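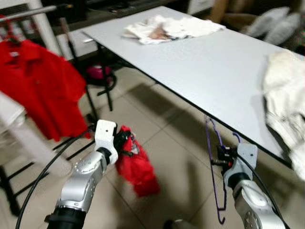 Brimitz Street Neighborhood Association
Minutes of the General Meeting, 7/10/20
Held by video call

Chair: Kalliopi Pavlović
Minutes: Gallagher

1. Opening

The chair opened the meeting at 7:05 pm. Members calling in by phone were asked to mute when not speaking. The agenda was accepted with one change: the item on the storm drain was moved ahead of the budget so that the members from the lower end of the street could leave early.

2. Minutes of the April meeting

Approved with two corrections. Under item 4, "Hurnent Alley" should read "Hurnent Lane." Under item 7, the motion on the bench was tabled, not passed. Gallagher will send out the corrected copy.

3. Storm drain at Hurnent Lane

The drain overflowed again after the last heavy rain. Water reached the porch steps at 131 Brimitz Street and stood in the lane until the next morning. The city sent a crew in May who cleared leaves from the grate but did not look at the pipe.

The owner at 131 has taken photos after each storm and kept a list of dates. The chair asked for copies so they can go in one letter with the other complaints. A member asked whether the lane is a city street or private. The chair said the plat map shows it as public up to the bend, and past the bend it is unclear. Gallagher will ask the county recorder.

Motion to write to the public works department asking for a camera inspection of the pipe. Seconded and passed with no votes against.

Until then, neighbors near the grate agreed to keep it clear themselves. Yard waste should not be piled on the lane side of the fences.

4. Budget

Balance at the end of June was $3000. Dues received since April came to $271. Dues are behind last year, mostly for want of the spring potluck, where many households pay in person. It was agreed to take checks by mail and not to charge a late fee this year.

Spending since the last meeting was small – stamps, the web page, and a new padlock for the garden shed. One member said the web page costs too much for how often it is changed. The chair said the price is fixed through the winter and it can be looked at again then.

5. Furkolel Garden

All the beds are taken and there is a short waiting list. The two beds by the gate have not been worked since May. The chair has called both holders. One would like to keep hers and will be out this month. The other has given his up, and it goes to the next name on the list.

The hose bib leaks at the handle. A plumber on the street will replace the washer at no charge if the association buys the parts.

There was a long discussion on watering hours. The rule says before 9 am or after 6 pm, but several members have been coming at midday to keep apart from others. It was agreed to suspend the rule through September and to post a sign-up sheet on the shed door. Members should bring their own pen.

Rabbits are getting in under the north fence. A motion to buy hardware cloth was made and seconded. A member asked if chicken wire would do and was told the young rabbits go right through it. Passed, one against.

6. Traffic on Brimitz Street

The request for a speed hump is still with the city. Staff told the chair that traffic counts are on hold because counts taken this summer would not show normal use. Members on the hill felt speeds have gone up with fewer cars on the road.

The city will lend yard signs for 30 days. The chair will request them. Two members on the corner offered their lawns.

7. Fall block party

Discussed whether to hold it. Most felt it was too early to say. The street closure permit has to be filed eight weeks ahead, and the fee is not refunded. Motion to skip the party this year and set aside $1000 for next year. An amendment to put part of the money toward the food pantry was offered and withdrawn after the chair pointed out that the pantry is on the August agenda. The motion passed.

The folding tables are still in the Gallagher garage and may be borrowed by any household in good standing. Please wipe them down before returning them. One table has a bent leg and should be left where it is.

8. Other business

A gray cat with no collar has been seen at the top of the hill. If it is yours, please call the chair.

The recycling pickup will stay on the same schedule through the summer. Glass is again being accepted at the curb.

A member asked that leaf blowers not be used before 8 am. The chair said the city rule is 7 am and the association cannot change it, but the request is noted here.

9. Next meeting

August, same time, by video call. Agenda items to the chair one week ahead.

Adjourned at 8:40 pm.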